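A Robot That Works on Computers: Inside the Plidix Open Day

Have you ever wondered what happens to a computer when it gets old? Maybe it sat under a desk for years, and one day somebody carried it out to the car, and you never saw it again. Some old computers end up at places like Plidix, a workshop in the town of Flommont, where people and robots learn to open them up and save the good parts. Once every July the workshop lets visitors in, and this year we got to go!

The first thing you notice at Plidix is the sound. Robot arms are a lot quieter than they are in movies. There's a soft hum, then a little whirr, then a pause while the arm gets ready for its next move. The second thing you notice is how slowly it goes. We all expected zooming. Our guide, Mihret Araya, laughed when one boy asked if it was broken. "It's being careful," she told him. "You would be too, if you were reaching past that many wires."

What is a robot arm, anyway?

A robot arm is a machine that bends in several places, a bit like your own arm bends at the shoulder, elbow and wrist. Each bending place is called a joint. Inside each joint is a motor, and a computer tells every motor how far to turn. If all the motors turn just the right amount, the end of the arm gets to just the right spot.

Try it yourself. Close your eyes and touch the tip of your nose. Easy, right? Your brain worked out how far to bend your elbow and your wrist without you even thinking. A robot has to do that with math, every single time.

The arm we watched is named Moges. (The people at the workshop name all of them.) Moges has been practicing on desktop computers, the big boxy kind called towers. A tower normally stands up tall, but at the workshop it gets laid down on its side with one panel off, so the insides face the ceiling. That way the arm can come in from above.

A tour of the inside

Here are some of the parts Mihret taught us to look for.

The motherboard is the big flat board that everything else plugs into. Think of it as a town, with tiny streets made of metal running between all the buildings. Lots of motherboards are green, but they come in other colors too.

The CPU is the part that does the thinking. It's a small square, and it sits in a holder called a socket. When a computer is in use, the CPU gets very warm, so it usually wears a big metal cooler on top. Take the cooler off and you can see a shiny silver lid. That lid is called a heat spreader, and you can guess its job from the name!

The power supply is a metal box that takes electricity from the wall and shares it with the other parts. Never open one of these. Even grown-ups at the workshop leave the box closed, because it can hold on to electricity after it's unplugged.

The memory slots are long and thin. Memory is where a computer keeps the things it's using right now, like the game you're playing or the page you're reading.

The hard drive is where a computer keeps things for later. Many drives have their size printed on the label. If you see "1.0TB," that means one terabyte -- enough room for a truly huge pile of photos.

Why are cables so tricky?

This was my favorite part of the visit. You'd think a screw would be the hardest thing for a robot, but Mihret says it's cables. A screw stays where it is. A cable flops. Push on it here and it wiggles over there, and no two computers have their cables lying in quite the same way.

People are great at cables. You can untangle your headphones while talking to a friend. A robot has to look, plan, move a little, and look again. The team told us Moges has had more than 500 practice tries so far, and it still gets mixed up when wires cross over each other.

The workshop also makes holders for its projects on a 3D printer. A holder like that is called a fixture. It keeps a part in the same place, so the arm knows where to find it. Some fixtures look pretty strange until you learn which part fits where!

Could you work with robots?

Mihret grew up in Fukthorpe and started out by taking apart a broken radio with her aunt. There were 19 kids in our group, and she asked each of us what we'd like a robot to do. We heard "feed my lizard" 2 times, which surprised everybody except the lizard owners.

If you want to try something like this at home, ask a grown-up first, and pick something that doesn't plug in. An old wind-up toy or a click pen is a good start. Lay the pieces out in a row in the order they came off -- then see if you can put it all back together.

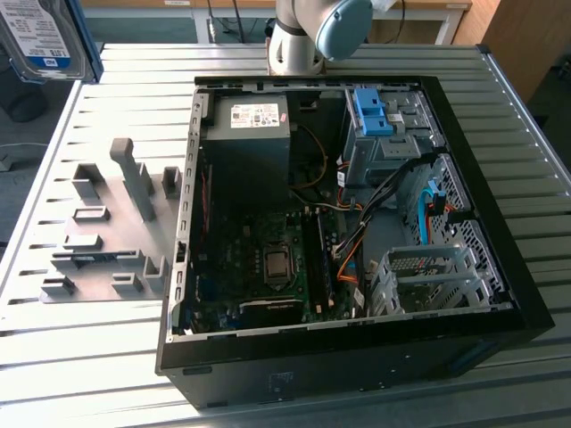

Moges at the worktable with an open computer tower. Can you find the CPU?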